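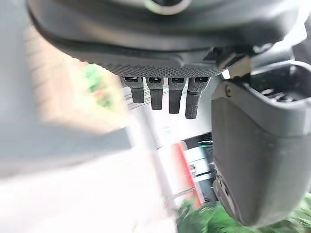
Clearing out before New Year

Dec 26, 2022

I have taken the week off and I'm using it to sort the back room. It was meant to be done in August, when we moved the shelves in, but then the boiler went and the money and the weekends both went with it.

The rule I set myself was one section at a time, with everything off the shelf, wiped, and only the things we use put back. I started at the window end. That shelf had the jam jars, the spare light bulbs, two tins of paint from the hall and a bag of clothes pegs I had been looking for since spring. The paint had skinned over and will go to the tip. The bulbs were mostly the wrong fitting for anything we own now, so I put them in a box for Regula Zaugg, whose house still has the old lamps.

The jars took the longest. I kept 17 with good lids and rinsed them. The rest went to the bottle bank in two trips, because the bags get heavy faster than you expect and the handles cut into your fingers.

Next was the paperwork. I found instruction booklets for a kettle and a radio we no longer have, and a guarantee for the old washing machine. I keep booklets in a single folder now, with the receipt stapled to the inside cover. Anything without a machine to go with it goes in the recycling.

For the small loose things I bought three storage boxes from Zirnari in the high street. They were on offer and came to less than I had set aside. They stack well enough, though the lids need a firm push at the corners. One holds tape, string and glue, one holds candles and matches, and the last has batteries and the torch. I wrote the contents on masking tape and stuck it to the short end, which is the end you see when they're on the shelf.

Pirmin Haslinger came by in the afternoon to collect the folding chairs we borrowed for Christmas dinner. He took the spare rake as well and a bag of bulbs for planting, which are probably too late for this year, but he has a cold frame and said he would try them in pots.

What I haven't decided about is the sewing. There's a lot of fabric, some of it my mother's, and I don't sew often. I've folded it all to the same width so that it sits properly and left it on the lower shelf for now. If the curtains for the landing aren't made by Easter I'll pass it on.

Still to do: the corner behind the door, the top shelf (needs the stepladder, which is at my brother's) and the floor, which wants a proper wash once the bags have gone. I also want a hook for the ironing board. It slides down every time somebody shuts the door.

Soup tonight, from the end of the ham.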